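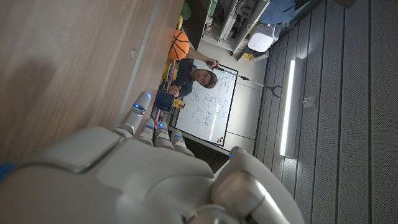 Kausar Bajwa asked for the part on loose items to come before the part on tape, as most people put the tape down first and then have to lift it again. The order below follows that request.

4. Clearing and marking the table

Use this section each time the Tridholm table is changed over from one activity to the next.

4.1 Clearing

1. Take balls off first. A basketball will roll as soon as the things around it are moved — put it in a box or on the floor against the wall.
2. Put the rings of the stacking toy back on before you carry it. Lift it from the base.
3. Close any boxes and move them to the side table.
4. Hang the reacher-grabber up by its handle. Do not stand it on its claw.
5. Collect small items last and check along the table edge for them.

Note: Leave the whiteboard as it is. Notes are wiped only by the person who wrote them.

4.2 Marking the work area

1. Wipe the top with a dry cloth.
2. Lay the tape along the middle of the table first, then take the line down to the front edge.
3. Press the tape flat with your thumb. Do not stretch it.
4. Cut the end with scissors.

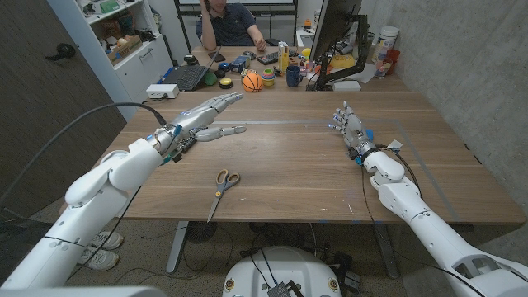
5. Close the scissors and return them to the drawer before anything else goes on the table.

Caution: Never cut tape against the table top. The blades mark the wood and the scratches cannot be polished out.

Caution: Check the floor for cables before you walk round the table with your hands full.

Replace the tape when the corners lift, or after 40 changeovers. Spare rolls are ordered through Nayeli Apaza. For table leg adjustment, see section 5.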